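Vadine Home Skills Lab sets its robot budget, and the simulator got there first

Posted in Lab News, May

We have a purchase plan! After six months of quotes, spreadsheets and one very long argument over table heights, the Home Skills Lab at Vadine has settled on what it will buy for the new practice apartment on the ground floor of the Fakir building. The plan covers two Ranik two-armed mobile robots, a set of spare gripper fingers, charging and power work, furniture, and a maintenance line that is bigger than anything we've set aside for upkeep before.

The order has a 20-week lead time, so the robots won't be rolling through the door until well into the fall term. That sounds like a long wait, and it is, but a lot of the work has already started in Ustix, our simulator, and that is the part people around the lab are most excited about right now.

How the list got made

Last year's equipment request was written the usual way. Someone collected brochures, someone else added up the prices, and we asked for the most capable arms that fit under the total. The request came back with one question in the margin: what will they be doing all day? We didn't have a good answer.

So this time Afroza Ranasinghe, who led the planning, began with the chores. She asked every project in the lab to send in the household jobs it wanted to study, written as plainly as possible. Clear the breakfast things. Put the cup next to the bowl. Find the remote. Move a chair out of the way (this one came in from three different people, all of whom had tripped over the same chair). When the duplicates were merged, the list stood at 59 tasks, and that list became the backbone of the budget.

Each task was then tried in Ustix before any money was attached to it. A task that works in simulation may still fail in a real kitchen, and everyone on the team knows it. But you can learn a surprising amount about reach, clearance and floor space from a rendered room, and changing your mind there costs an afternoon of somebody's time.

"I wanted us to be wrong cheaply for a while," Ranasinghe told the planning group. "Moving a wall in Ustix is a menu item. Moving a wall in Fakir is a permit."

Working from the robot's side of the table

A good share of the trials take place in a furnished room with a long wooden dining table, orange chairs, a red-orange floor and some very loud mosaic tile. The robot works from one end of the table and has to deal with whatever is lying on top, and the wide, warped view makes the tiled walls lean in hard toward each other. New people in the lab always need a minute with it. After a morning you stop noticing the slant and start noticing how far away the far end of the table is.

That distance drove more of the budget than we expected. The first draft had fixed arms bolted to a stand, and they were cheaper by a wide margin. They also couldn't get at the far half of a long table without a person turning the table around for them. Once the team had worked through the tabletop tasks, the fixed stand came off the list and the mobile base went on.

Clutter was the other big lesson. A thin rod on a tabletop is a different problem from a small round thing that might roll, and a chair pulled up at the near corner changes the way an arm has to come in. Arif Wickramasinghe, who runs the trials, has been shuffling the tabletop items and the furniture so that no arrangement gets too comfortable. He says the bare-table version of any task is the one he trusts least!

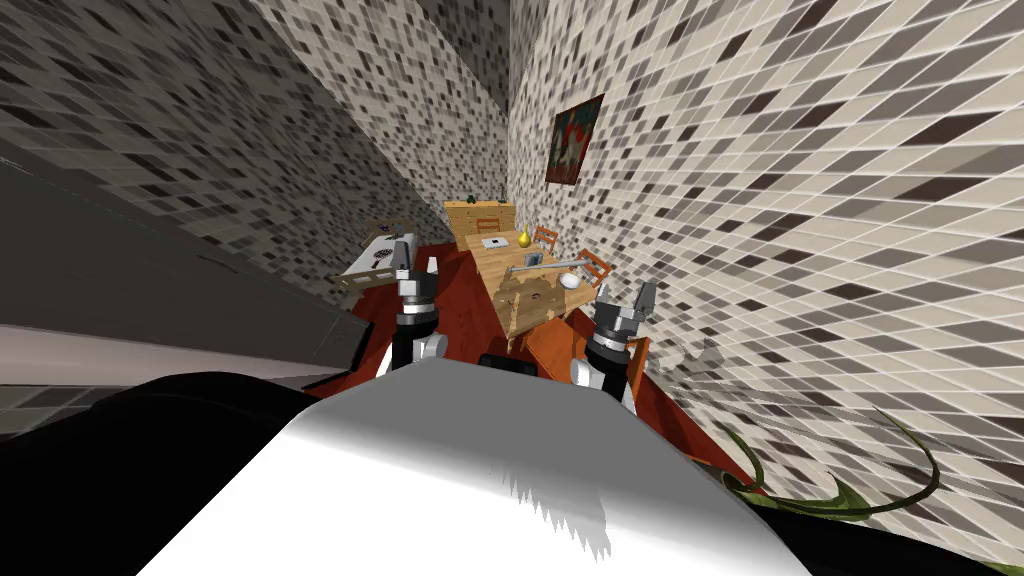
The long table, with both grippers forward, in Ustix. 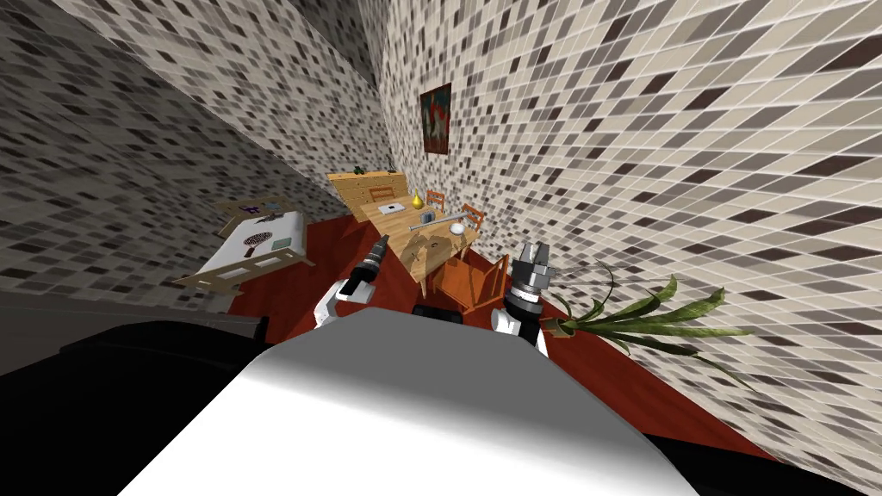

What the money goes to

The robots are the largest line, naturally. We are buying both at once. A single machine would have been easier on this year's budget, but then every repair would stop every project, and the second unit would have arrived at the end of a whole new order cycle. With two, one can be on its charger or in pieces on the bench while the other keeps working. The two will be identical, so the spares fit both.

Grippers come next. The simulated trials use two-fingered grippers on both arms, and we are staying with that. There was real enthusiasm in the lab for a many-jointed hand (there always is), and the planning group looked at it seriously. In the end the task list didn't support it. Most of what people sent in was picking up, putting down, pushing, or holding one thing steady while the other arm did something to it. Two fingers on each side will cover a lot of that, and the difference in price pays for a drawer full of replacement fingers and pads. If a project later shows that it needs a hand, the wrist mount on the Ranik will take one, and the money can be requested then with results to back it up.

The furniture line made a few reviewers smile. It is small, but it is there on purpose: tables at more than one height, chairs that can be bumped without anyone getting upset, storage, a rug, and a budget for ordinary dishes and household odds and ends. In our previous space we furnished the test area out of whatever other departments were throwing away, and then wondered why our results depended so heavily on one wobbly desk.

Power and floor work in the Fakir building took longer to price than the robots did. The practice apartment needs new outlets on two walls, a flush threshold at the door so the bases can cross it, and a charging corner that keeps the cables off the walking route. The building office has been wonderfully patient with our drawings, including the one we sent upside down.

And then maintenance. Our last arm was bought with no upkeep money whatsoever, and it spent a good part of its life waiting for a part. The new plan sets aside a share for service every year, held separately so it can't quietly turn into conference travel. Wickramasinghe pushed hard for this, and he also got training hours included, which means that students will be paid for the time they spend learning to shut the machine down properly, swap a finger and read an error log.

What got cut

A few things didn't make it. The overhead rail system is gone, along with the second workstation room and the fancy motorized kitchen counter, which several of us had already become attached to. The extra cameras for the ceiling were moved to next year's request. Whether we need them depends on how well the tabletop tasks go with what the robots can see for themselves, and that is something the Ustix trials can tell us a good deal about over the summer.

There is also a list of tasks that we've decided not to budget for yet. Bed making is on it. So is watering plants, at least until somebody writes down an acceptable answer to the question of spills on the base. Those tasks stay in the simulator for now, where they are welcome to go as badly as they like.

What happens during the wait

The 20 weeks are already filling up. The floor work goes first, and the outlets follow. While the building crew is busy, the simulation side will keep going through the task list and flag anything that looks likely to change the furniture order, which doesn't have to be placed until the robots ship.

Each project will also get a turn to run its own tasks in Ustix with the planned base and grippers. If you sent in a chore last winter and have been wondering what became of it, now is the time to go and look at it — bring your notes, and bring the objects you meant if they are small enough to carry. "Cup" meant a travel mug to one group and a tiny espresso cup to another, and it would be good to sort that out before the real shelves are stocked.

Ranasinghe is keeping a running page of planning assumptions on the lab's shared drive, with the reason for each choice next to the price. It's a very readable document, and several other groups at Vadine have asked to borrow the layout for their own equipment requests. Please add comments to it directly. She would much prefer an annoying question in May over a change order in October.

Stop by and see a trial

Wickramasinghe runs open trials at 2 p.m. in the simulation room, on the days marked on the sign-up sheet by the door. Six people fit comfortably at the screens. You don't need any background in robotics, and you are encouraged to suggest awkward places to put things on the table.

Groups that want a slot in the real apartment for the fall should send a short note to the planning group with the tasks they have in mind, how much floor space they need, and whether they can share a table setup with another project. The first booking calendar will go up once the floor work is finished.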